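4. Preparing the surface for the placement test

The method compares placements cell by cell, so the grid must stay the same through all 25 trials of a set.

1. Cover the work surface with brown paper. Smooth it by hand from the center.
2. Divide the paper with blue painter's tape. Small gaps in a line are permitted.
3. Write the paper number (ours was 505) in the Drutelik log. 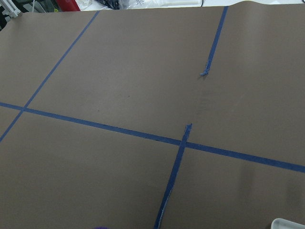
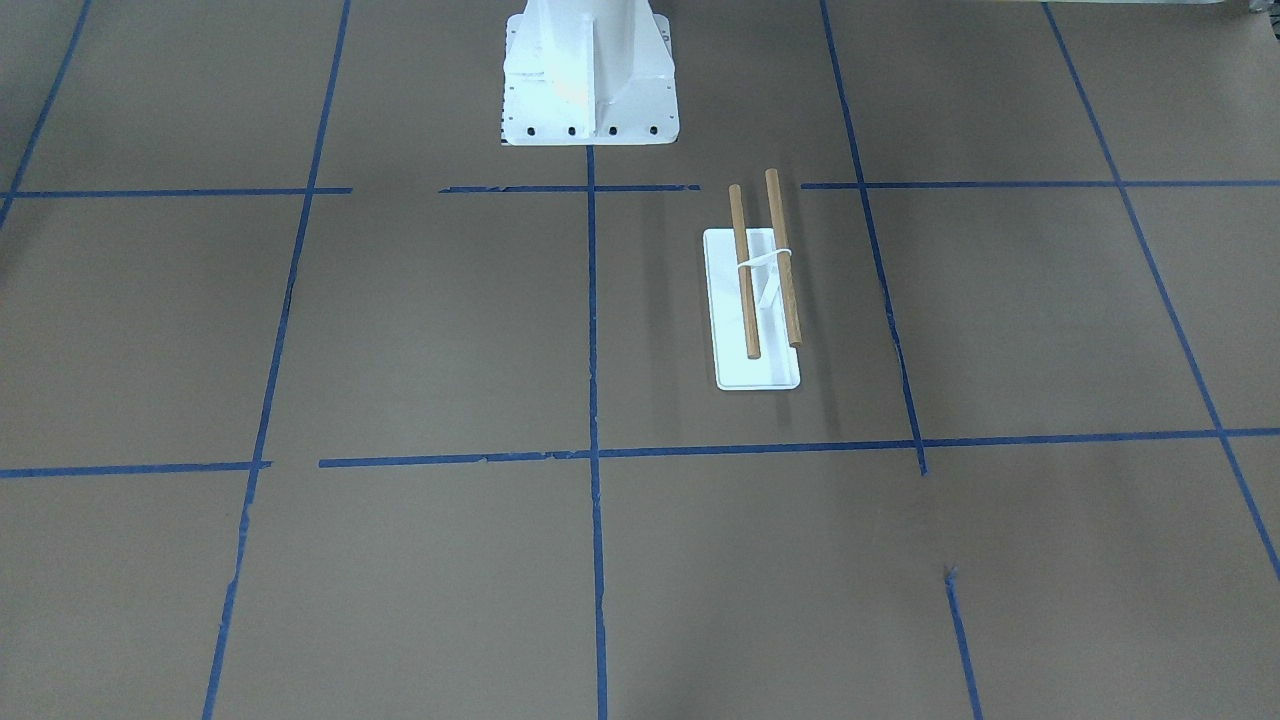

Sneha Jaiswal

4. Start the wrist view and the fixed view in Balumier. Wait 10 seconds before the first trial.
5. Put the test object in its start cell and run the trial.

Note: Faint creases in the paper did not change our placement error. We did not test deep folds.

Caution: Do not replace tape in the middle of a set. If a strip moves more than 2 mm, stop and begin the set again.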